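Kurkwood No. 4 smoothing plane - long-term review

Posted 1/22/21

I bought the Kurkwood No. 4 in September, after my old smoother developed a crack across the mouth that I didn't fancy brazing. I had used that plane since 2003 and would have been happy with another just like it, but the second-hand ones I looked at were either rusted past saving or priced for collectors. The Kurkwood sits between the cheap imports and the top makers, and I had heard mixed things about the brand, so I wanted a few months with it before writing anything.

The plane came well greased and wrapped in brown paper. It took white spirit and an old toothbrush to get the worst off, and I had to take the frog out to reach the rest. The handles are beech, a bit thick for my hand, and the rear one had a sharp line down the back where two cutter passes had met. Ten minutes with a rasp and some fine paper sorted that out. The lever cap is plain steel and the finish on it is dull but even.

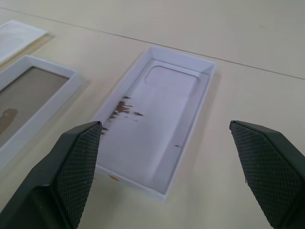

The sole was better than I expected. Against a straight edge I could see a little light just behind the mouth and a low spot at the heel, and neither of those matters much on a smoother. I flattened it anyway on wet and dry paper stuck to float glass, and it was done in one evening. The sides are not quite square to the sole. If you use a shooting board you will need to set the lateral lever to make up for it, or buy a different plane.

The iron is where the money has been saved. It is thicker than an old pressed one but it was ground hollow across the back on one side, and the cap iron didn't meet it along its full width. I spent longer on those two parts than on everything else put together. I started on a coarse diamond plate, moved on to my 700 stone, and finished on a fine stone and a strop. The bevel was ground at 25 degrees, and I put a small secondary on it in the usual way.

Once the edge was right it cut well. I have used it on oak drawer fronts, some ash for chair parts and a good deal of softwood. In oak it keeps its edge for a fair session before it wants the strop. In ash with awkward grain it tore out until I brought the cap iron right up close, after which it behaved. The depth wheel has more slack than I like, nearly a full turn before anything moves. You get used to it, but anyone coming from a better plane will notice it on the first day.

I borrowed a Drarkar of the same size for comparison. The Drarkar has a tighter wheel and square sides, and its iron was ready after a light honing. It also costs a lot more. On the same oak board, with both irons freshly sharpened, I could not tell the two surfaces apart by eye or by hand. The Drarkar was nicer to use. If you dislike setting up tools, pay the extra.
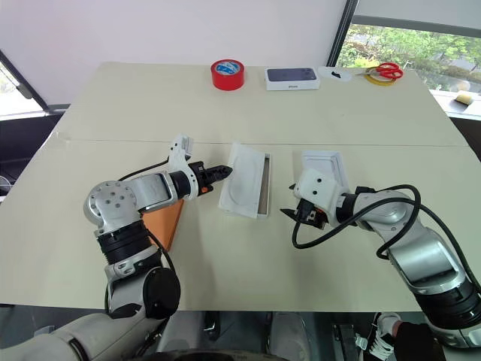 Is it worth swapping the iron for a better one?

Only after you have worn down the one it came with. The original steel is decent once the back is flat, and a replacement from Bumeo will need the mouth opening slightly with a file, a job that is easy to overdo. Fit the new one to the cap iron before you touch the mouth.

The plane does not come with a spare screw for the cap iron, and the thread is not the same as on the old British ones. The screw slot is also shallow, so use a driver that fits. I chewed mine slightly the first time I took it apart. Kurkwood sell the part separately and mine came in the post within the week.

I still use it most days, and it lives on the shelf nearest the bench.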